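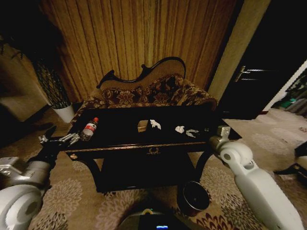
Small progress post about my game, Trillisov. I work on it alone in the evenings, so please don't expect big news. But this month I finally fixed the thing that bothered me since February, and I want to write it down before I forget how.

For those who are new: Trillisov is a 2D game about a ferry pilot who carries goods between small islands. I write it in C# with my own little engine, Treduveo. Yes, I know, everybody says "make games, not engines". I made an engine. It has sprites, sound, input and a tile map, and now it has a proper game loop also.

The problem was stutter. The counter showed 60 frames per second, always, and still the boat moved as if the water had small stones in it. On my own laptop I almost could not see it. Benvinda Simões tested the build on her monitor and sent me a message with only one word: "jumping".

First I blamed the garbage collector. I spent a full week removing every allocation from the update code. I made pools for particles, pools for waves, even a pool for the text of the score. The stutter stayed exactly the same. Well, at least the memory graph is now very beautiful and flat.

Then I blamed the camera. This was half correct! The camera followed the boat with rounded positions, and the boat itself was drawn with positions not rounded. So the two were arguing with each other by one pixel. I round both at the end now, only when drawing. Better, but Benvinda still wrote "jumping, less".

The real cause was my fixed timestep. I update the physics in fixed steps and draw whenever the screen wants. Sometimes there were two updates between two draws, sometimes zero. I did not interpolate. I had the variable for it — it was even called alpha — and I never passed it to the draw function.

So now each object keeps its previous position and its current position, and draw mixes them with alpha. In the code it is very few lines. The one trap: when you teleport something, you must set both positions, or it flies across the map for one frame. My seagulls did this every time they respawned. It looked like a laser show.

Arnaldo Brandão asked if this adds input delay. Yes, up to one update step. For a slow ferry I can't feel it. For a fighting game maybe I would think again.

Other small things in this build: the harbor master Peixoto has a walking animation with 6 frames, and his cat Tiva sleeps on the crates. You can't interact with the cat yet. This is already the most requested feature.

Also I found a bug where the tile map stopped drawing after column 1504. The index of the last chunk was wrong by one, and no island was so far to the east before, so it waited there quietly until I made a bigger map.

Next I want to do the save files. I have 5 different ideas for the format and I dislike all of them. If you have used plain JSON for saves in a game of this size, please tell me whether you regretted it.

Build number 1504 goes up tonight for the testers. No, I did not choose the number because of the column, I only noticed it when I was packing the zip.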